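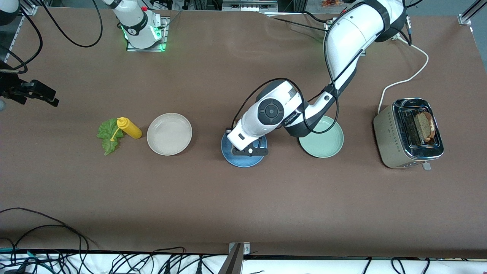

Table Setting and Plating Basics
Handout 3: Color on the plate

Instructor: Solange Lévesque
Kitchen help: Kyung-tae Kang

Welcome back! Last time we talked about plate size. Today is my favorite session of the whole course, the one on color, and you'll be handling a lot of dishes, so please roll up your sleeves.

Start with the plate

A plate is the background for everything you put on it. Try one lettuce leaf on three plates in turn:

Cream: warm and forgiving. The green looks fresh, and toast looks good here too.
Deep blue: very few foods are blue, so almost anything stands out. Lettuce looks brighter, egg yolk practically glows!
Pale mint: pretty, but tricky with greens. Leaf and plate blend together. Try tomato or salmon on it and you'll see it wake right up.

Write down what you notice before you talk to your partner. People see color differently, and I love the arguments that come out of this.

Shape and height

A ruffled leaf gives you height for free. Lay it a little off center and let the wavy edge lean toward the rim. Toast cut corner to corner can rest against it — cut it while it's warm, with a bread knife.

Using a squeeze bottle

Practice on a bare plate first. Hold the tip just above the surface, squeeze gently and keep moving. Dots are easier than lines. If the tip clogs, squeeze once over a paper towel and carry on.

Exercise (20 minutes, in pairs)

1. Make one slice of toast.
2. Plate it with lettuce and sauce on a color you'd normally avoid.
3. Move it to a second plate and compare.
4. Wipe the rims with a damp cloth.

For next time

Bring one plate from home, any color, chips welcome. Read the Lachance chapter on bowls, pages 187 to 199. Ravinder Robichaud will be joining us to talk about glazes.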